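Hitska Facilities Forum
Shared Kitchens and Rest Areas
Topic: Care of the shared microwave ovens — proposed wording for the notice
Replies: 8

Ffion Lloyd
Building Services
Posted 10/8/23

Colleagues,

Following comments received through the suggestions box, Building Services intends to place a revised notice beside each microwave oven in the Jerkisari wing. The present notice asks users to "leave the oven as they would wish to find it". We have been told that this wording is too general to be of use, and I am inclined to agree.

The proposed text reads as follows:

Users are asked to cover all food before heating. Any spillage on the glass plate or on the inner walls is to be wiped away by the person responsible before leaving the kitchen. The plate may be lifted out and washed in the sink with ordinary washing-up liquid. The ring beneath the plate should be returned to its place before the plate is put back. The door is to be closed gently.

Particular attention should be given to the middle of the plate, where sauces and melted butter tend to gather and are easily overlooked when the oven is viewed from standing height.
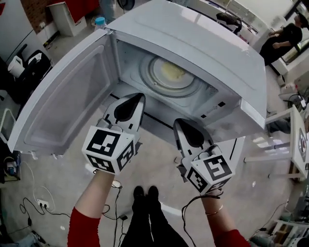 A pale mark of that kind will harden if it is heated again by the next user, and will then require soaking. For the same reason we would ask that the door be opened fully when cleaning, as the front lip of the oven floor and the side with the ventilation grille are difficult to reach otherwise.

Comments on the wording are invited from all departments. The notice will be printed once the discussion has settled.

F. Lloyd

marrow_and_pease
Accounts, second floor
Posted in reply

Thank you for circulating this. I support the text in general. My one reservation concerns the phrase "the person responsible". In practice the person responsible has left the kitchen by the time the spillage is noticed, and the notice gives no instruction to whoever comes next. I should prefer "any user who finds a spillage is asked to wipe it away".

Tindle_R
Records Office
Posted in reply

I must respectfully disagree with the previous contributor. If the duty falls upon whoever finds the spillage, those who take an early lunch will have no reason to clean at all, and those who eat at two will do all of it. The wording proposed by Building Services places the duty where it belongs and should be kept.

marrow_and_pease
Accounts, second floor
Posted in reply

The objection is noted. I would observe that the present wording also places the duty where it belongs, and that I cleaned the second floor oven on 5 occasions in February.

quietcorridor
Library
Posted in reply

May I raise a practical matter. The plate in the library kitchen does not sit level if the ring has been put back off centre. It then knocks against the side wall while turning, and soup is spilt that would otherwise have stayed in the bowl. Could the notice state that the plate should be turned once by hand before the door is closed? This takes a moment and would prevent a good deal of the trouble.

Ffion Lloyd
Building Services
Posted in reply

The point about the ring is a good one and will be included. I propose: "After replacing the plate, turn it once by hand to check that it moves freely."

With regard to the first point, both views have merit. I would suggest retaining "the person responsible" and adding a further sentence: "Users who find a spillage and are unable to clear it may report it to Building Services on extension 2603." It should be understood that this extension is for hardened spillages and faults, and that we are not able to attend for crumbs.

Sasitz_Liaison
Tenant representative
Posted in reply

On behalf of the tenants in the Sasitz rooms, we request that the notice also mention cleaning products. A strongly scented spray has been used inside our oven and the smell was transferred to food for about 2 days. A bowl of water with a slice of lemon, heated until it steams, followed by a damp cloth, has been entirely satisfactory in our experience.

Tindle_R
Records Office
Posted in reply

I have no objection to the lemon, but I would not wish to see it made a requirement. Not every kitchen has lemons, and a damp cloth with a little washing-up liquid does the same work. The notice is already longer than most people will read while waiting for a jacket potato.

Ffion Lloyd
Building Services
Posted in reply

The notice will say that scented sprays should not be used inside the oven — the choice between lemon and washing-up liquid may be left to each kitchen. I accept the remark about length and will remove the sentence on closing the door gently, unless Fankhauser, who hold the maintenance contract, advise that it should stay.

A printed draft will be placed on the noticeboard outside the post room. Departments wishing to have a laminated copy should send me the number of their kitchen.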